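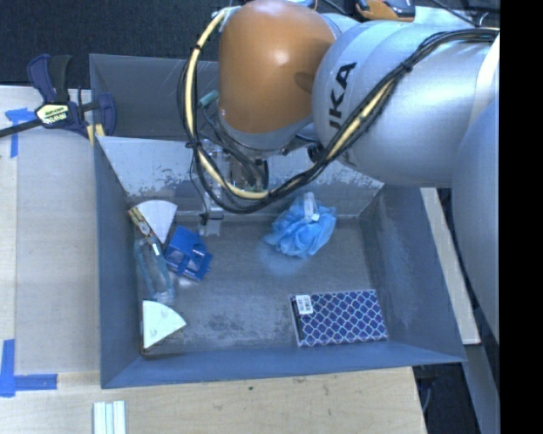 Stock Control for Small Shops
Week two: slow stock, and why it's still on your shelf

Catherine Imrie
August

Last updated: Monday

Right, a quick catch-up before the new material. A few of you emailed after last week to ask whether you need special software for the assignment. You don't! A spreadsheet is fine, and a paper ledger is fine too if your handwriting is better than mine. I marked an assignment done entirely on index cards once and it was a pleasure to read.

What I mean by slow

Slow stock is anything that sells, but sells at a pace that ties up your money longer than you'd like. Dead stock has stopped selling altogether. People mix the two up constantly, and then they clear out perfectly good slow lines in a panic and keep the dead ones out of loyalty (I have done this myself, with egg cups).

The trouble is that slow is relative. A hardware store expects certain hinges to sit for ages, and the customer who finally walks in wanting one will be very pleased you kept it. A bakery with a loaf that sits for a day has a problem. So when you read a rule of thumb in a textbook, check what kind of shop the author had in mind. Chapter 2 of our reader is good on this, although the examples are all grocery and you'll have to do some translating.

The Grusimstead example

We'll use the same pretend-you-own-it shop all term, the kitchen and housewares store in Grusimstead. You've got the stock list from last week: 200 lines on one sheet, sorted by supplier. Sorting by supplier is handy when you're ordering and close to useless for what we're doing now, so the first job is to re-sort it by date of last sale, oldest at the top.

Have a look at the top of the list once you've done it. Most of you will spot the Plollow range straight away. It's nice stuff, the colours are lovely, and the shop bought the whole range when one shape would have done. The supplier offered a better price for the full set, the buyer said yes, and now the good sellers are carrying the rest. I'd like you to work out what the discount was worth against what the unsold pieces cost. Don't forget shelf space. Everybody forgets shelf space.

Then go and find the Dalgleish tea strainers. They look dreadful on a date-of-last-sale sort, and I still wouldn't touch them. Check the margin column and you'll see what I mean. They're also tiny, they never go off, and the people who buy them tend to buy a teapot in the same transaction. You can only see that from the till receipts, which are in the second tab.

Working out turnover

Stock turn is cost of goods sold over the year, divided by average stock at cost. Use cost for both! If you put sales at retail on top and stock at cost underneath, you'll get a flattering number and you'll believe it, and then your bank manager won't.

Average stock is the awkward bit. Opening plus closing, divided by 2, is what most small shops do, and it's all right if your stock level is fairly steady. It goes badly wrong for anyone with a big Christmas. If your year-end is in January, both your figures are caught at the low point and your turn looks marvellous. Monthly averages fix this and only cost you a bit of typing.

I'll take either method in the assignment as long as you tell me which one you used. A turn of 8 by one method and the same figure by the other don't mean the same thing - I will ask you about it.

Getting rid of it

Fiona MacAulay is coming in to talk about markdowns next week, so I'll keep this short and not steal her best stories. She ran the clearance floor at Vurnemine for years and she has strong views on gradual markdowns (she's against them). I'm softer on the question. Small shops have regulars, and regulars learn very quickly to wait for the second sticker.

Bundling can work if the pairing makes sense to the customer. Moving things to a different shelf works more often than it should, so try that before you cut the price. Returning to the supplier is worth a phone call, particularly if you're about to place another order and can be friendly about it.

Before next class

Re-sort the list, pick five lines you'd clear and three slow ones you'd defend, and write a sentence or two on each. Bring it on paper, please, as we'll be swapping and scribbling on each other's.

Related notes
Week one: what a stock list is for
Reading a supplier's price sheet
Shrinkage, breakages and honest counting
Seasonal buying for gift and housewares shops
Guest session: Fiona MacAulay on markdowns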